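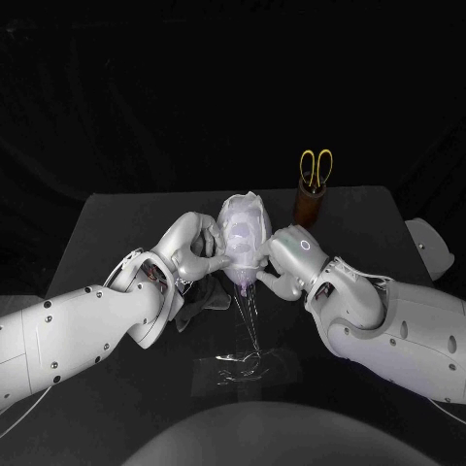
Why do you not simply write down the rules for opening a packet, one visitor to our open day in September wanted to know, and let the machine follow them? We receive this question often. The answer is the reason for the Bedside collection, of which Mussa today publishes the first part.

**Mussa opens first part of Bedside, a collection of two-handed work with soft and thin things**

SKIRKBY, 24 November 2018 — Mussa, a maker of learning software for two-armed robots, makes available today the first 458 recordings of its Bedside collection. Each recording contains one full attempt at a small task, made by a robot with two arms and two human-like hands, together with the movements of all joints during the attempt. The recordings are free for schools and research groups. Companies can use them under a paid license.

Bedside is about the small jobs which a person in bed or in a chair may ask of somebody else: to open a packet, to fold a cloth, to take a pair of scissors from a holder and put it back. Such jobs look easy, and for most people they are. For a robot they are hard, as film, foil and cloth change their shape each time they are touched. A rule which is correct for one packet is wrong for the next one, even when both come from the same box.

For this reason our system, named Harex, learns from examples. An operator guides the arms from a second desk, and Harex stores what the hands do and what the camera at the head of the robot sees. Later the system tries to find by itself what the successful attempts have in common.

The first part covers 12 tasks. In all of them both hands have work to do at the same time. One hand must hold a thing steady while the other pulls, cuts or turns it, and the holding hand must give way a little when the thing begins to bend. It is this giving way that the earlier version of Harex could not do well. It held too strongly, or it let go too early.

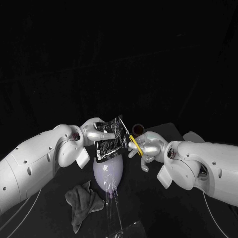 *Opening task: foil packet in the left hand, yellow-handled scissors in the right.*

All recordings are made at our workshop in Skirkby, on a dark table with a black cloth behind it. The background is kept plain on purpose, so that in this first stage the system can give its attention to the hands and to the things they hold. Homes with carpets, lamps and full shelves will come in a later part.

Between two attempts the table is not always put in order. A piece of film may stay where it fell, and a towel may lie in a different place than before. Our operators found in the first weeks that a table which is too tidy gives a system that fails at the first crumb, and they changed the procedure.

Failed attempts stay in the collection as well. They are marked, and the operator adds a short note in plain words, for example "lost the corner" or "blade closed beside the foil". Users who want only the good attempts can leave the others out with a setting in the reader program.

Every recording is checked two times by different persons before it is accepted. The check asks if the task was finished, if both hands were in view, and if the joint data and the pictures start at the same moment. Recordings with a time error are taken out and made again.

Mussa plans to let the collection grow to 4,000 recordings. The second part will add tasks with paper bags, bandages and bottle caps. Groups that wish to propose a task are welcome to write to us — a description of half a page is enough, and a drawing helps.

**Access**

The recordings, the reader program and the license text can be asked for at the Mussa office in Skirkby. Please give the name of your school or company and say shortly how you want to use the material.

**About Mussa**

Mussa develops Harex, a learning system for robots with two arms. The company has its workshop and its office in Skirkby.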